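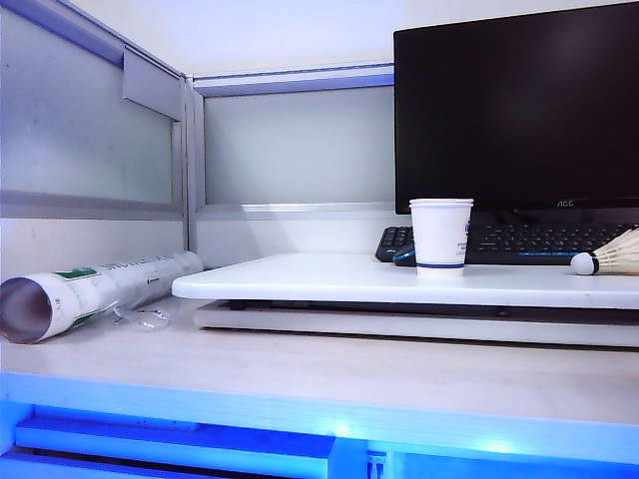 Reda Ouali asked whether the parking change on Bramovmont Street could wait until the school year is under way, as parents have not been told where to drop off children while the curb is torn up. The chair said the start date is set by the contractor, Skindard, and that a later start would push paving into the cold months. Ouali asked that the objection be noted. It is noted.

Minutes of the last meeting
Approved with one correction. Under "Drainage," the line should read "north side of the alley," not "north side of the park."

Street work
Skindard will start at the Tsikata Avenue end and work toward the library. The contract covers 1654 feet of curb and sidewalk. Work hours are 7 a.m. to 5 p.m. Driveways will be blocked for up to two days each while concrete sets. Residents get a door notice the day before. A resident asked about the two maples near the bus stop. One stays. The other has lifted the sidewalk and is marked for removal. The city forester will be asked to look at it again before it is cut.

Drop-off plan
Members talked about using the church lot on weekday mornings. The church has agreed in principle but wants cones and someone to direct cars. The lot holds 15 cars. Motion to write to the school principal with the church lot as the proposed drop-off point, copy to Ouali. Seconded. Passed, one abstention.

Noise from Plelell
Three complaints in August about early truck deliveries at the Plelell warehouse. The manager has moved the first delivery to 6:30 a.m. Two members felt that is still too early. The secretary will check what the noise rule says and bring a copy next time.

Block party
The street closure permit has been filed. The fee is $200. Last year's party drew over 1000 people and the trash cans were full by mid-afternoon, so the request to the city now includes extra cans and a second pickup. Band not yet booked. Table sign-up sheet is at the library desk.

Other business
The streetlight at the alley entrance is out again. Reported to the utility, no repair date given.

Next meeting is on a Wednesday at 7 p.m., library back room. Adjourned 8:40 p.m.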